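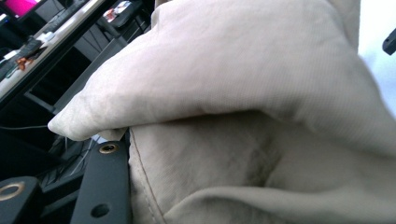 Levard Cloth Handling Project
Progress report to the Brovby Fund, second period
12 April 2025

1. Purpose of this report

The grant asks us to report on the working rules for recording hand-held gripper demonstrations, and on how far those rules are being kept. Spending is reported separately on the Fund's own form. The last report covered the period up to October and left three matters open: the start and end position for each recording, the treatment of failed attempts, and the checking of the grippers between sessions. All three are dealt with below.

2. Where we are

The agreed target for the grant is 1,000 accepted recordings of cloth tasks. We have nearly 700 through first review. Second review is slower than planned and is the main reason the accepted figure is lower than we would like. We decided in this period to stop recording for a short while and let the reviewers catch up, as there was little sense in adding to a pile that might have to be redone under the revised rules.

The rules themselves are now at version 5. They run to 19 numbered points, down from 32 in the version the Fund saw last time. Most of the points we took out said the same thing twice, once for the person recording and once for the reviewer. Both now work from the same sheet.

3. Start and end position

Under the old rules the operator could begin with the grippers anywhere over the table. This made the recordings hard to compare and hard to trim. The new rule says that both grippers are held open over the near part of the work surface, fingers clear of the cloth and of any container, and kept still before the first movement. The same applies at the end. The operator does not speak or look round during either pause.

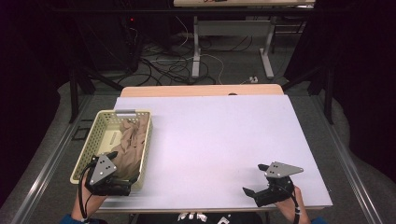

The rule on containers was rewritten at the same time. A basket or tray has to be placed on the work surface before recording begins and must lie wholly on it. If it moves during the task, the recording carries on, and the reviewer decides whether the movement was part of the task or an accident. Operators had been stopping and starting again whenever a container slid, and we lost useful material that way.

Loose cloth may be left as it falls. We had tried asking for a set starting fold, but the operators took so long over it that the sessions ran late, and the cloths all began to look alike. The sheet now says only that the cloth should not be laid out on purpose to make the first grasp easy.

4. Failed attempts

This was the point on which the partners differed most. Sukville wanted failed grasps removed before second review. We wanted them kept and marked. The rule as adopted keeps them, with a plain label in the log: missed, dropped, or caught on a seam or edge. A fourth label, "other", is allowed but must have a few words beside it.

The labels are entered after the session and not during it. Operators found it hard to keep their attention on the cloth and on the log together, and several early entries were against the wrong recording. The reviewer now reads the log alongside the recording and corrects it where needed. Corrections are kept, so that we can see whether the labels are being understood in the same way by different people.

5. Checking the grippers

Each gripper is checked before the first recording of a session and again after any break. The operator opens the fingers fully over the bare work surface, holds still, then closes and opens them once. The reviewer looks at this short clip before anything else from the session. If the fingers do not meet squarely, or the camera view has shifted since the last session, the whole session is set aside until the cause is known.
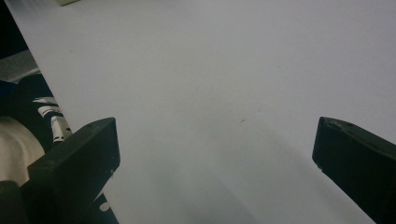

Yousafzai asked at the partners' meeting whether a clip of that sort really needs to be made after every break, given that the operators already complain about the time between tasks, and suggested once per session would do. The reply from our side was that the two sessions we had to set aside this winter had both gone wrong part way through, after a break, when a gripper had been put down and picked up again. It was agreed to keep the rule until the next report and to note in the log how long each check takes.

The check also covers the state of the work surface. It is wiped down before the session, and larger marks are noted in the log if they will not come off. Small specks are left to the reviewer's judgement. We do not ask for the surroundings of the table to be cleared, only that nothing from outside rests on the work surface while recording is going on.
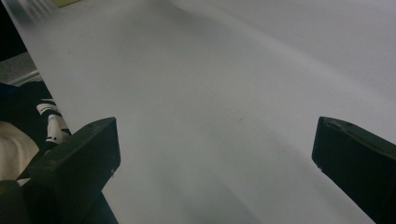
Cables are the remaining weak point. The present rule says only that they must hang free of the work surface and must not pull on the wrist. Two operators have asked for something firmer, and a draft is being tried at Levard. It asks for each cable to be led back along the forearm before it drops. We have not yet put it in the sheet, as it has been tried by too few people.

6. People in view

The consent form was reworded in plainer terms. It now says that hands, sleeves, clothing and parts of the legs may be seen in recordings, and that faces are to be kept out. Any recording in which a face appears is withdrawn at first review and deleted, with a line in the log saying so. Operators may ask for their own recordings to be withdrawn up to the point at which a set is released.

7. Next period

Recording will start again once the backlog at second review is down to a single session. The cable rule will be settled one way or the other. Sukville will carry out a review of a sample of our accepted recordings, using the same sheet, and we will do the same with theirs. The results of both will be sent to the Fund with the next report, together with the timings for the gripper check.

We ask the Fund to agree that the accepted total may be reported at the end of the grant and not at each stage. The overall target is unchanged.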